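Workbench & Drawer Tips, the quick version

Typed up in a hurry between jobs, sorry for the mess. Mostly about keeping a small workshop usable when it's also the laundry room and the place where the Christmas boxes live. Updated February 2025, glue section is new.

Glue

Store bottles upside down. Drill holes in a scrap of 2x4, a bit wider than the cap, drop them in nose first. No more shaking for five minutes to get the last inch.

Wood glue that got stringy - toss it. Don't thin it. I tried thinning it on a drawer front and the drawer front is now in two pieces again.

Super glue goes in a jar with a tight lid plus a couple of those silica packets from shoe boxes. Let it come to room temp before opening. An opened tube lasts me most of a year this way.

Clogged tip? Short finish nail, stuck in with the head out. Leave it there as the stopper.

Glue on the bench top: wax paper under everything. Rub the bench with paste wax twice a year and the drips pop off with a putty knife.

Sandpaper

Write the grit on the back in three or four places before you tear a sheet. Takes ten seconds. Otherwise you end up rubbing scraps with your thumb trying to guess.

Clip each grit to its own clipboard, hang the clipboards on nails. Cheap ones from the office store. The Van Wijk ones with the wide clip hold a thicker stack but the spring is mean, watch your knuckles.

Belts and discs: never in a damp basement corner. They curl and the glue joint lets go. Top shelf, in a cookie tin.

Clean a loaded disc with an old crepe shoe sole. Run it against the disc a few seconds, the dust lets go. Works on belts too.

Wet sanding at 2000 grit - drop of dish soap in the water. Change the water sooner than you think you need to. One crumb of coarse grit in the bucket and you're starting over.

Screws and small stuff

Baby food jars are nice but they break on concrete. I switched to clear plastic peanut butter jars. Soak off the labels in hot water, then cooking oil for the sticky part, then soap for the oil.

One jar per size. One jar called MISC and when it's full, dump it on a tray and sort while something's on the radio. Don't start a second MISC jar. That way lies a whole shelf of them.

When taking anything apart, push the screws through a piece of cardboard in the same pattern they came out. Write on it. "Top left, long." You will not remember.

Magnet on a string for behind the washer. Put the magnet in a sandwich bag first, then turn the bag inside out to drop the screws off. Saves picking metal fuzz off it for a week.

Rubber parts, seals and rims

Wipe with warm water and a little dish soap, rinse, dry with something that doesn't shed. That's it for most of them. No bleach, no mineral spirits, no WD-40 on rubber, it goes soft and gummy later. 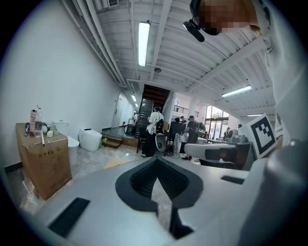
Black rubbery rim, mesh behind it. Corners collect the most fluff.

For mesh and grilles use a dry paintbrush, the soft inch-wide kind, brush out and away. Unplug first if it's a thing with a plug. Vacuum hose held close by in the other hand catches what comes loose. Don't blow on it, you just send the lint further in and some of it in your eye.

Door seal on the washer: pull the fold back and wipe it after the last load. Leave the door open a crack. The smell goes in a week or so.

Fridge gasket gone wavy? Hair dryer on low, keep it moving, press it flat as it warms, then shut the door and leave it shut for an hour.

Pegboard

Use spacers behind the board or the hooks won't seat. Half inch is plenty.

Hooks fall out every time you grab the pliers. Fix - small dab of hot glue on the back leg. Peels off later when you rearange things, and you will.

Hang it lower than looks right. Mine has its top edge at 68 inches and I can reach all of it flat footed. The first one went up near the ceiling and I kept nothing there but a level I never used.

Paint cans

Punch a few nail holes in the rim groove so the paint drains back in. The lid still seals.

Dab of the color on the lid, room name and date on the side in marker. Not on the lid! Lids get swapped.

The porch paint is Givero 276, a sort of dull green, and I only know that becuase I wrote it inside the closet door. Do that. Inside of the closet door, every color in the house.

Store brand rollers from Tratside shed on the first coat. Wrap a new roller in masking tape, peel it off, most of the fuzz comes with it.

Floor and sweeping up

Rubber mats with the holes are great for your feet and terrible for finding a dropped washer. Solid mat at the bench, holes by the sink.

Damp sawdust thrown down before sweeping keeps the dust from flying. Old shop trick. Just damp, not soggy.

Oily rags go outside, flat, over the fence or a rail, till they're stiff. Never balled up in the trash. They can heat up and catch fire by themselves.

The Plostton dump takes old solvents and stain, but only from April on, so label the cans and keep them away from the water heater till then.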